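Notebook, Flaltcombe bench, July
Grasp planner for deformable packets, continued

09:40. Picked up from the branch left open before the holiday. Goal for the day is to get the packet grasps out of the rigid-object path and into their own planner node. At present Plunance treats everything as a closed mesh with a fixed centre of mass. For boxes and tins that is good enough. For crisp packets it produces grasp candidates on surfaces that move as soon as a fingertip reaches them.

Replayed the existing log set first, to have a baseline. 247 attempts, all packets, mixed poses. The planner log records 104 of these as aborted before lift. Went through the abort codes. Most are POSE_JUMP: the tracker's estimate shifts by more than the allowed threshold between the approach and the close phase, and the supervisor stops the motion. The supervisor is behaving as written. The fault is upstream, in what we ask the tracker to do.

10:30. The tracker fits the packet to a flat printed template. When the hand is above the packet most of the template is in view and the fit is stable. During the last part of the approach the wrist camera sees less and less of it, the finger covers some of what remains, and the wrinkles bend the print. The fit then slides along the long axis of the packet, where there is least to hold it. Plotted the residuals along both axes. Short axis is fine throughout. Long axis gets worse steadily as the camera goes in.

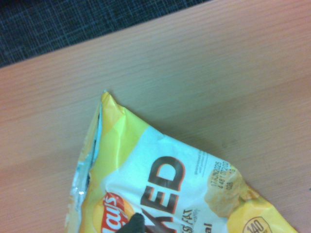 Why not freeze the pose estimate once the hand is close, and run the last part of the approach blind?
Freezing works for objects that stay put, but a light packet can be pushed by the first fingertip contact. The frozen pose is then wrong by the amount of the push, and the close phase has no way to correct for it. We need a measurement that survives close range, even a partial one.

11:15. Changed the tracker to output a full covariance in place of the single confidence score. With the template partly covered, the covariance stretches along the long axis as expected. The supervisor now compares the jump against the covariance and not against a fixed threshold. Harnby (the supervisor package) needed a message change for this, so anything built against the old message will fail to load. Rebuild before running.

Crimped seals are a useful feature close up. The edge is straight, the foil gives strong contrast against the table, and it constrains the short axis and the rotation with very little of the packet in view. Added an edge term to the fit, weighted by visible length. It does nothing for the long axis, and I would prefer to leave that loose than invent a constraint.

The edge detector fires on table grain when the gain is high. Grain lines are long and parallel and look very much like a weak seal. Raised the contrast floor and required the candidate to lie within the packet mask. The table edge against the floor gave the same trouble and is rejected by the same mask test.

13:50. Puspita Jugah asked whether the mask itself can be trusted at close range. Fair point. Printed panels in different colours tend to be split into separate regions. Worked round it by carrying the mask forward from the wider view and only allowing it to shrink where the projected finger model covers it. She would like this replaced by something less fragile before it goes to the Lau cell. Agreed, ticket raised.

14:30. Timing. The loop must close in 50 ms. The first version of the edge term did not fit, as it was searching the whole image. Cropped to a band round the predicted seal and it fits with room to spare. Watch for the first cycle after a mode change, when the cache is empty and the loop overruns once. The controller holds its last command, so it is harmless at approach speed. Do not raise the approach speed until this is fixed.

15:45. Replay of the same logs with the new supervisor rule gives far fewer POSE_JUMP aborts. Replay cannot show whether those attempts would have lifted, so no claim on that. Hardware runs to follow.

Open items:
Regression test for grain false positives, use replay segment 3390.
Cache warm-up on mode change.
Finger model in the mask step is the old tip shape, needs updating.
Puspita to review the covariance scaling before merge.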